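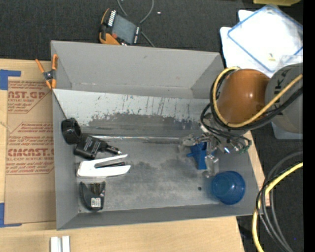

Mar 14, 2020
by Esi Osei

I paid off the Pondari card this morning. I did it at the kitchen counter in my robe with the coffee still dripping, and then I sat there refreshing the page like it might change its mind. Balance zero. I have been carrying some version of that balance since I moved to Illden, and I kept waiting to feel something enormous, and mostly I felt hungry, so I made eggs.

The last payment was $218. I had it down in the notebook for next month, but the refund from the dentist came through (finally, after all those phone calls!) and I thought, well, if I leave it sitting in checking I know perfectly well what will happen to it. It will turn into takeout and a lamp. So off it went.

I want to write down how this started while I still remember it properly. It was September, and I had gone to the credit union on Ramanauskas Street to ask for a car loan, feeling pretty good about myself in my interview blazer. The loan officer was very kind. She turned her monitor around so I could see it and went down the report with me line by line, and there were 3 late payments on there that I had completely talked myself out of remembering. One was for a store card I got for the discount on a winter coat. I don't even have the coat anymore, I left it on a train. She said she could get me the loan but she didn't think I'd like the rate, and when she told me the rate I did not like it one bit.

I cried a little in the parking lot, and then I called Mārtiņš, because he is the only person I know who enjoys talking about interest. He didn't lecture me, bless him. He asked me what I owed and to whom, and when I said I wasn't sure he waited on the line while I dug every envelope out of the drawer. It took most of an hour. His advice was to pay the minimum on everything and then put an extra $50 a week toward the worst one, and to have it go out by itself so I never had to be brave about it. Some weeks the 50 hurt. The week the tire went, I moved it back to checking and felt like a burglar in my own account.

I'm not finished, I should say that. There's still the Vedorik loan from when I had the tooth done, with 9 payments left on it, and I would like to get a little something into savings before I start looking at cars again. I have gotten very used to the bus. The mornings are nice now that it's lighter, and the driver on my route waits if he sees you running, and I've read more library books this winter than in all of college, I think.

I looked up my score too, after the eggs. It has gone up, though less than I'd hoped, and Mārtiņš says the payoff won't show for a while and to please stop checking it every day. I told him I would stop. I will probably look tomorrow.

Called Mom after lunch to tell her. She said "good girl" and then asked if I had enough rice in the house, and we talked about rice for a long time.

Tonight I'm going to cut the card up with the good scissors. The account stays open, Mārtiņš was firm on that point, but I don't need the thing in my wallet looking at me.

3 comments

dottie_m: So happy for you Esi!! I still have two cards to go and I needed to read this today.

Mārtiņš Siliņa: It was more like two hours with the envelopes. Very proud of you. Stop checking the score.

prairiebus: Did you call Vedorik and ask whether you can pay extra without a fee? Mine let me but I had to ask for it in writing.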